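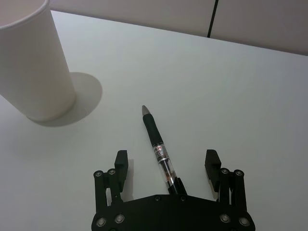
Can we run the pen-and-cup task on one wrist camera per arm and drop the fixed overhead?
For the pick, yes. For the release into the cup, only if the approach is slowed down and the cup is placed where the wrist view still has its rim at the moment the fingers reach it.

Notebook, bench 2, Sunday, started 13:00

Purpose: compare the Wedico finger set with the Leblanc finger set on thin round objects, same arm, same controller, same two positions for pen and cup. Side question is the camera one above. Controller is the Brevia build from last week with the force limit patched. No other changes to the stack.

Setup notes
Cup: plain paper, empty, no weight in the bottom.
Pen: ballpoint, clear barrel, black rubber grip section. The rubber matters. On the bare barrel the pads behave differently and I did not want to mix the two, so all grasps are on the rubber.
Close speed at the 700 setting, force limit at 6. Both values held for every run today.
Wrist camera exposure locked. With auto exposure on, the white table pulls everything down and the black fingers lose their edges against the black end of the pen.

Runs, Wedico set
Pads are wide and flat. Approach from directly above, fingers open fully, close at table height plus clearance. The pen rolls toward whichever pad touches first and then stops against the other. The grasp is repeatable when the fingers are square to the barrel. With the fingers 13 degrees off square, the pen rotates in the grasp while closing and ends up at an angle that the release step does not know about. The estimator reports the pose from before the close, so the error goes straight through to the cup.

Fix tried: re-estimate after lift. Works, but costs time, and the pen is partly hidden behind the pads in the wrist view by then. Left it in as an option, off by default.

Runs, Leblanc set
Narrower pads, softer surface. Less rotation on closing, more sag at the tips once the pen is off the table. The sag is steady, so it can be calibrated out. I prefer a steady error to a variable one here. Wear on the pad surface is something to watch; the edges already look worse than they did at the start of the session.

Cup handling
Gripping the cup from outside crushes it at any force that also holds the pen, and switching limits mid-task is something the Brevia build still does badly (it takes the new value on the next close, never on the current one). So the plan for moving the cup is one finger inside, one outside, closing on the wall near the rim.
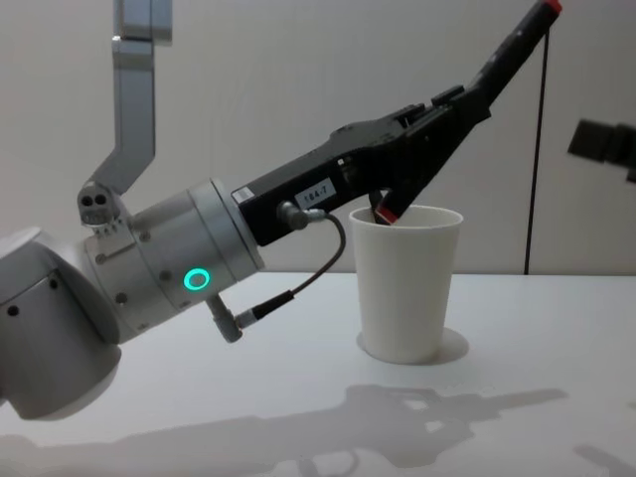
The inside finger needs to go down far enough that the pad sits below the rolled edge. If it stops level with the roll, the wall slips out as soon as the arm lifts. Going too deep is a smaller problem until the finger touches the bottom, at which point an empty cup slides and the pose is lost. Entry angle should stay tilted. A vertical entry puts the outer finger too near the table on the way down and trips the clearance check.

Second arm stays parked clear of the cup during this. Its planner still reserves more space than it needs, which rejected several poses that were fine. Irwood config file has the padding value; I have not touched it without a second opinion.

Cameras
Wrist view alone: pen is well placed, cup ends up in a corner of the view with very little of the rim showing. Good enough to know there is a cup, poor for its center. Shifting the pre-grasp pose a little toward the cup would help both.
Shadows: the segmenter took the cup's shadow as part of the cup on a few runs and moved the estimated center to the right. Raising the threshold removed it. Needs checking again with the blinds down.

Log stopped at frame 1,739 of the last run - disk quota, not a crash. Earlier logs are complete.

To do
Repeat the off-square runs with the Leblanc pads.
Move the pre-grasp pose and redo the release without the overhead.
Ask whether the clearance check can use the real finger outline in place of the box.
Order spare pads before the next long session.
Clear old logs off the bench machine.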